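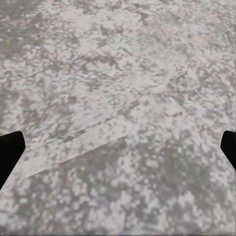

Yolanda Benavides

Call for participants: equipment review panel, Stillholm

We are looking for 14 people who handle cloth for a living to help us decide whether to buy a folding robot. Laundry workers, sewing-room staff, hospital linen porters and hotel housekeepers are all welcome. If you think the whole idea is daft, please apply anyway.

Two suppliers, Kerumon and Durkum, have quoted. Both sent plenty of simulation: black gripper fingers, a speckled surface, a thin sheet in nearly the same speckle, so that you find it mostly by its creases. I can't cost a purchase on that. A simulated sheet has never come out of our dryers in a knot with a pillowcase inside it.

The quotes also leave a lot out. Neither gives a price for spare fingers, neither says who pays for the floor work, and the Durkum one counts training as "optional". I have seen optional training before. We have until June to put a figure in the budget or drop the line altogether.

What you would do

Come to Stillholm for 2 sessions. In the first you go through the suppliers' simulation material and write down what you would want to see before spending money. In the second you fold a mixed load of about 300 items by hand so that we have our own timings to set against theirs. Bring flat shoes.

Pay is £29 a session plus bus or train fare. Lunch is provided.

You need at least a year of paid work with linen or garments. No technical knowledge is wanted. Anyone employed by either supplier, or by Csizmadia, who are arranging the lease finance, can't take part.

To apply, write half a page on the worst piece of equipment you were ever made to use and what it cost in time. Hand it in at the Stillholm front desk, marked for me. Applications opened on 14 Dec 2023 and close when the places are filled.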